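Pre-session safety checklist: kitchen counter cell, teaching by remote control and by hand
Last updated: 27/03/2020
4 min read

Inspected by Nilmini Thambiah. Applies to the Orken arm and the Birkis remote handset. Comments are mine and haven't been softened.

1. Emergency stop within reach of the operator's free hand. PASS.
Comment: Tested twice, arm stopped both times. I would still like it bolted down. A stop button on a loose lead ends up wherever the lead ends up.

2. Arm cables clear of the elbow through full travel. PASS, recheck.
Comment: The Danar manual says to look every 700 hours. I don't believe in that number for an arm that gets dragged about by hand half the day. Look every session.

3. Speed limit set before anyone takes the handset. FAIL, then PASS.
Comment: Left at the January setting. Corrected. The log showed 644 demonstrations since then and no entry for the limit being checked, so either it was checked and not written down or it wasn't checked. I'm marking it as the second.

4. Counter laid out for the task, soft items only on the plate. PASS.
Comment: Plush fruit is fine by me. It also means we learn very little about what happens with a real lemon, and I'd ask people to stop writing "handles fruit" in the summary.
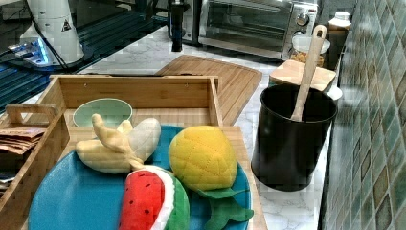
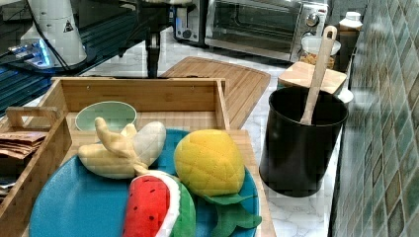 Banana, watermelon and the quilted yellow one on the blue plate, first two pictures. Wrist view of the boards last.
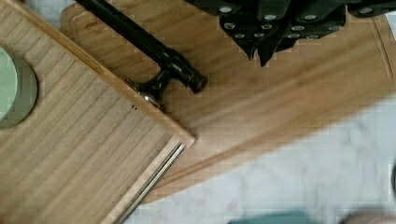
5. Nothing sharp inside the reach of the arm. FAIL.
Comment: Anything with a blade goes in the drawer before power-on, whether or not the task calls for it. I was told the software fence keeps the gripper away from that part of the counter. A fence drawn in software is only as good as the last person who calibrated it, and in hand-guiding mode it's switched off anyway.

6. Breakables moved back or removed. FAIL.
Comment: Glass and crockery don't need to be there for realism. If the Carré people want a lived-in kitchen for their training set they can have plastic.

7. Hand-guiding: one person on the arm, one on the stop. PASS.
Comment: Both trained, both signed. The grip force needed to move the wrist felt heavier than last time. Could be my shoulder. Have it measured.

8. Remote control: operator has direct sight of the counter. PARTIAL.
Comment: The operator was working mostly from the wrist view. It's good for lining up a grasp and useless for noticing an elbow going into a shelf. Direct sight means eyes, and I won't accept a second monitor in its place.

9. Handset dropout behaviour. NOT TESTED.
Comment: Supplier's sheet says the arm holds position when the signal drops. I asked for the test record and got the same sheet again. Do not run unattended replays until someone has pulled the battery and watched.

10. Replay of learned task at reduced speed before full speed. PASS.
Comment: 2 replays, no contact with anything it shouldn't touch. That is a small sample, and I'd not call the behaviour learned on the strength of it.

Open items: 5, 6, 8, 9. Job number for the fixes is 2061. Item 9 has to be closed before the next session, the others on the day.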